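The Long Count at Ceken

How a ward of 2,779 electors came to be settled by hand, and what the recount says about the way small councils run their ballots
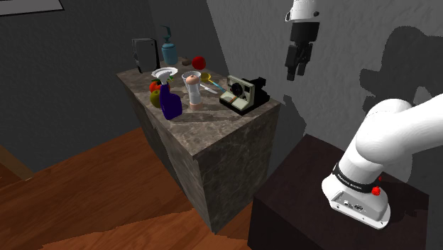

The polls closed at ten in the evening. By a quarter past one the returning officer had a provisional result for Ceken ward, and by half past one both leading candidates had asked for the bundles to be checked. The margin was 4 votes.

Margins of this size are uncommon in parliamentary contests and fairly ordinary in local ones. Wards are small, turnout is low, and a single street that votes as a block can move the outcome. Ceken has three such streets, all on the Loltell side of the river, and all three were canvassed more heavily this year than at any time since the ward boundaries were redrawn.

The seat had been held for eleven years by Kauko Tuominen, who sits as an independent and chairs the council's highways panel. His opponent had the backing of a residents' slate formed over the winter to oppose the Baluyot link road. Two party candidates also stood, and together they took fewer votes than the number of electors who had asked for a postal ballot.

The road

The Baluyot scheme has been in one version or another of the district plan for close to two decades. In its present form it would run from the roundabout at the foot of Loltell Hill to the freight yard at Sindo, crossing the river on a new single-span bridge and passing behind the back gardens of the Ceken estate. Its purpose is to take lorries off the High Street. The planning officers' report puts the case in terms of journey time and air quality, and gives less space to the matter of where the lorries would go instead.

Tuominen supported the scheme in outline and voted against the detailed route. This left him open to attack from both directions. Traders on the High Street regarded him as having delayed the road. Residents on the estate regarded him as having let it through the outline stage, when it could have been stopped cheaply. His leaflet dealt with the point in two paragraphs of small type and a table of his recorded votes.

"I was asked on the doorstep whether I was for it or against it," he said. "I voted on seven motions about that road. They were seven different motions."

The residents' slate had a simpler message and put it on a single side of paper. It called for the route to be withdrawn and the money held over until a traffic study had been done for the whole of the east side. The slate did not say what it would do if the study came out in favour of the same route.

The count

Ballot papers for the ward arrived at the leisure centre in four boxes, one of them holding the postal votes that had been opened and verified in the two days before. Verification is the first stage of any count. The number of papers in each box is checked against the account filled in by the presiding officer at the polling station. If the two agree, or if a difference can be explained and signed for, the box goes forward.

Three of the boxes agreed at the first attempt. The fourth, from the polling station at the Sindo Road school, was one paper over. The extra paper was found after twenty minutes. Two sheets had been issued folded together, and the presiding officer had made one mark on the list. The matter was written up and the agents for all candidates initialled the note.

Papers were then sorted by candidate and tied in bundles of 100, each bundle counted twice by different staff. Incomplete bundles were marked with a slip giving the number of papers. This is the usual method, and its weak point is also well known: a paper sorted to the wrong candidate in the first pass can sit inside a bundle through any number of later counts if the only thing being checked is the total. When a recount is called on a narrow margin, agents therefore tend to ask for the bundles to be flicked through face up, so that each mark can be seen.

The request was granted. Two papers were found in the wrong bundles, one in each direction, and the margin did not move.

Doubtful papers

What did move it was the tray of doubtful papers. Adjudication is the part of a count that produces the most argument and is the least understood outside the hall. A paper is rejected if it has no official mark, if it votes for more candidates than there are seats, if it carries anything by which the voter can be identified, or if it is blank or void for uncertainty. The last of these covers most of the difficult cases.

The general rule is that a vote should be allowed if the intention is clear. A tick will do. So will a number one, or a smiling face, or the word "yes" written in one box and nothing in the others. Published guidance sets out a long series of worked cases, and returning officers keep a copy on the table.

At Ceken the disputed papers included one on which the voter had put a cross beside Tuominen's name, scored it out, and put a second cross beside the same name. It was allowed. Another had a horizontal line through three of the names and nothing beside the fourth. It was also allowed, after ten minutes, to the residents' candidate. A third had "no road" written across the full width of the sheet, passing through two of the boxes. The agent for the residents' slate argued that this could mean only one thing. The returning officer took the view that it stated an opinion on a road and gave no preference among the people standing, and it was rejected.

At the end of the second adjudication Tuominen's lead had fallen to two. A further recount was asked for and refused. The law allows a returning officer to refuse a recount which is thought unreasonable, and there had by then been two full ones. The result was declared at ten to five in the morning.

Who voted

Turnout in the ward was up on the last contest, though the rise was uneven. The polling station at the Loltell end had its busiest day on record. The Sindo Road station, which serves the newer housing by the yard, was quiet from the middle of the morning and issued only 135 papers between then and six in the evening.

Campaigners on both sides give the same explanation. The newer housing is largely rented, many of its tenants had moved in after the annual canvass, and a fair share of them were not on the register at all. The residents' slate delivered there once. Tuominen's supporters delivered twice, but by their own account spent little time on the doors.

The council's electoral services office has since confirmed that it will write to every address in the newer streets before the November canvass closes. It did the same three years ago. Replies came back from roughly a third of the addresses, and the office had no budget to send anyone round to the others.

The cost of this is hard to measure and easy to overlook. A route that passes behind the Ceken estate ends at the freight yard, and the dwellings nearest to the yard are those where the fewest people voted. Neither leaflet mentioned them.

After the declaration

An election petition can be brought within 21 days of the result. The residents' slate took advice and decided against one. A petition in a local contest is heard by a commissioner, the petitioner has to lodge security for costs, and the grounds must go beyond a complaint that the adjudication was close. The slate's candidate said she accepted the result and would stand again when the seat next came up.

The arithmetic on the council is affected less by the outcome in Ceken than by two results elsewhere. The largest group now falls one short of a majority and will need at least one independent to pass a budget. Tuominen has said he will consider each vote separately, as before. He has also asked to leave the highways panel and move to planning, where the detailed route will next be heard.

The application is expected to come back with a revised alignment at the Sindo end. The drawings have not been released. According to the officers' forward plan, the changes concern the junction with the yard, the height of the noise barrier and the drainage of the field below the bridge. The section behind the Ceken gardens is listed as unchanged.

The electoral services office is meanwhile reviewing its own procedures. Its note to councillors runs to two pages and makes two recommendations. Presiding officers should be reminded to fan each block of papers before issuing any from it, and the adjudication of doubtful papers should take place at a table where the agents can sit down.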